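Levton Shelf-Picking Cell: Set-up and Care Guide
Published 1st September
By Gokis Technical Publications

Section 4. Shelf, grippers and conveyor

4.1 Scope

This section covers positioning of the wire shelf, inspection and adjustment of the two-finger grippers, wrist cable routing, and the pick-and-place check between shelf and conveyor. It applies to the two-arm Levton cell on the standard table. Mounting of the arms on their bases is covered in Section 2. Network and controller set-up is covered in Section 3.

Complete the work in the order given. If the table has been moved, repeat Section 2 before starting.

CAUTION: Steps 4.2 to 4.4 are carried out with both arms in HOLD and the enable key removed. A gripper in HOLD keeps its last commanded opening and can pinch if the controller is restarted.

4.2 Positioning the shelf

1. Clear the tabletop of tools, fasteners and packaging.

2. Place the shelf toward the back of the table with the open front facing the arm bases. The lower level rests directly on the tabletop. Do not fit rubber feet; they raise the lower level out of calibration.

3. Check the shelf for bent wires. A wire that projects into the front opening must be straightened or the panel replaced. Mesh panels are supplied by Yensuk as part no. 207.

4. Slide the shelf until neither arm has to cross the table centreline to reach its own side of the lower level.

5. Confirm that the shelf does not touch the conveyor side rail. Leave a gap of at least 28 mm at the nearest point.

6. Load the shelf. Bottles go on the lower level, standing upright. Bagged goods go on the upper level. Keep tall bottles toward the back.

7. Jog both arms to the READY position at reduced speed, then return them to HOLD.

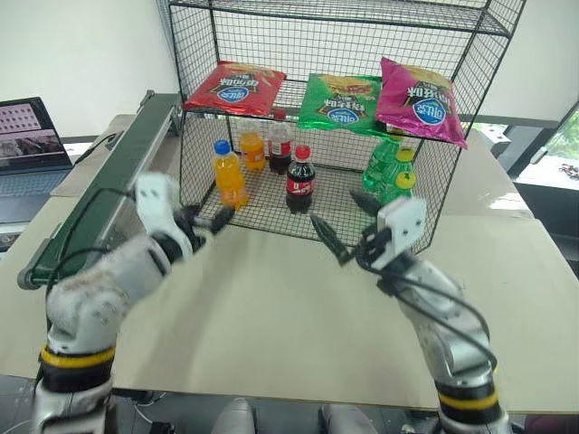 Figure 4-1. Both arms at the loaded shelf, grippers open.

Note: Bags may overhang the front edge of the upper level slightly. If a bag hangs low enough to hide the cap of a front-row bottle from the wrist sensor, push it back before running the check in 4.5.

Note: Table sheets must be level with one another at the seams. A shelf that straddles a raised seam will rock when a bottle is withdrawn. Shim the lower sheet from beneath; do not shim the shelf.

4.3 Gripper inspection

Inspect the grippers before each shift and after any collision stop. Both grippers are inspected in the same way.

1. With the arm in HOLD, remove the enable key and confirm that the status lamp is amber.

2. Wipe the fingers with a dry, lint-free cloth. Do not use solvent on the gripping surfaces.

3. Inspect the inner edges for chipped or rounded teeth. Replace fingers in pairs. A new finger run against a worn one will turn a bottle in the grip.

4. Check the bracket screws for looseness. Tighten with the short hex key from the tool roll, working from the wrist outward.

5. Move each finger by hand. Play at the tip must not be visible to the eye. If it is, fit linkage kit no. 73.

6. Check that the sensor module on top of the gripper is firmly seated. If it can be rocked by hand, loosen both clamp screws, reseat the module against its stop and retighten. Repeat the sensor calibration in Section 3 afterward.

7. Record the inspection in the cell log.

CAUTION: Never use the sensor module as a handle when moving the arm by hand. The clamp is not rated for side load.

Service interval: grippers are to be stripped and greased every 3,000 cycles. The counter is on the Maintenance page of the controller and is reset only after the grease has been changed. Use the grease supplied in the kit. General-purpose lithium grease swells the finger seals.

4.4 Wrist cable routing

The cable must be long enough to let the wrist turn through its full range and short enough to stay clear of the shelf.

1. Bring the cable out of the wrist and form one open loop over the forearm.

2. Run the cable back along the arm toward the base and secure it with the hook-and-loop straps. Do not use zip ties.

3. Turn the wrist by hand to each end of its travel. The loop must not pull tight or drop below the gripper fingers.

4. Extend the arm to the front of the shelf. If the loop touches the mesh, take up slack at the forearm strap and repeat step 3.

5. Repeat for the other arm. The two loops are adjusted separately.

Note: Cable sheaths become stiff in a cold workshop. At the Lillesgate site, loops set in February had to be reset once the building warmed up. Recheck the routing after any large change in room temperature.

4.5 Transfer check

The transfer check tests reach, grip and release using bagged goods on the upper level and the conveyor as the drop point. It is run one arm at a time with the conveyor stopped.

1. Refit the enable key. Stand clear of the table.

2. On the controller, select TEST, then TRANSFER, and choose the arm.

3. Set speed to LOW.

4. Press and hold RUN. The arm approaches the bag, closes, lifts, travels to the belt, opens and returns to the front of the shelf. Releasing RUN at any point stops the arm.

5. When the cycle ends, check the gripper. The fingers must be fully open with nothing caught in the teeth.

6. Check the bag. It should lie flat on the belt. A corner or end resting on a side rail is acceptable in the test but must be corrected before the belt is started.
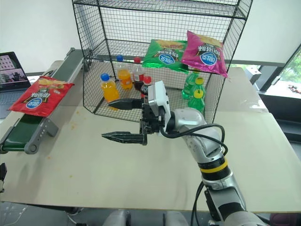
Figure 4-2. Gripper open in front of the shelf. Red bag lying on the conveyor, one end over the far rail.

7. If the bag overlaps a rail, adjust the drop point in small steps toward the belt centre and repeat from step 4.

8. Examine the bag for punctures. If the film is pierced, lower the grip force by one setting. Sweep up any crumbs from the table before continuing.

9. Return the bag to the shelf by hand with the enable key removed.

10. Repeat for the other arm if it is assigned to the conveyor.

Note: Print orientation does not affect the transfer check. Bags may be loaded either way up.

CAUTION: Do not reach across the belt to straighten a bag while RUN is available. Remove the enable key first.

4.6 Faults during the check

E-11, finger not open. Debris in the linkage or a loose bracket screw. Go to 4.3.

E-14, wrist torque high. Cable loop too short or caught. Go to 4.4.

E-20, target hidden. An item on the upper level is blocking the sensor. Rearrange the load and restart.

E-22, shelf moved. Reposition the shelf as in 4.2 and run the shelf-locate routine from the TEST menu.

If a fault returns after two attempts, leave the arm in HOLD, remove the enable key and go to Section 7.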